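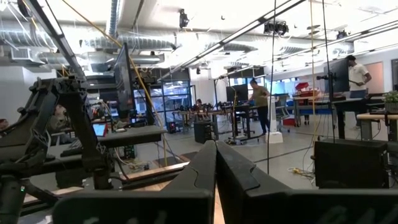
Progress Report No. 4 | Page 2

**Reading buddies program, Skildale and Condori branches**

Maribel asked for a plain account of the spring and summer, so I'll start with the number everyone likes. Children and adults in the program logged 1,965 reading sessions through September. I would be careful with it. A session is whatever the sign-in sheet says it is, and at Condori the sheet was filled in at the end of the shift by whoever was left. Some of those sessions lasted an hour. Others, going by the times written down, were over before a picture book could be opened.

The grant application said that regular paired reading would raise school reading scores within a year. We don't have evidence of that. The district gave us scores for 30 children, and they went up, but so did scores in grades that never sent us anybody. Fredy Flores ran the comparison both ways and got two different answers depending on which kids he dropped for poor attendance. I don't think either one belongs in a press release.

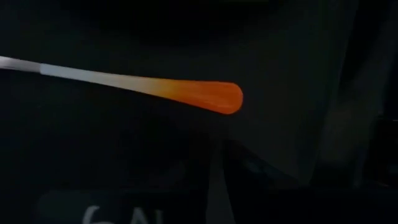
Attendance is the other soft spot. Skildale held steady through the summer. Condori fell off after school let out and has only partly come back. The explanation I keep hearing is the bus change, and maybe so, but the drop started before the new schedule did. We have not called the families who left. That should have been done in July.

**Spending**

Books came in under budget. Training went over, mainly the Trevon workshop, which four of our adult readers attended and two finished. The tracking software from Zindorard is paid through the end of the grant. Staff still keep the paper sheets and type them in later, so we are paying for the same record twice. I would not renew. 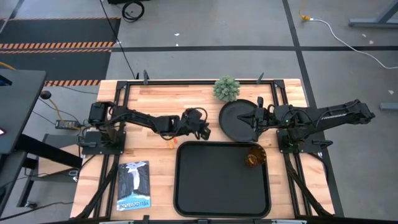 The Condori lease adds a line to next year's budget that the original plan left out. Fredy has the figures and will send them separately.

**Next period**

- Call every family that stopped coming to Condori
- Write start and end times at the door
- Ask the district for scores from a matching group of non-participants
- Hold off on a third branch

On that last item, I know the board is keen. I'd want to see one full school year of attendance we can trust before putting money into another site.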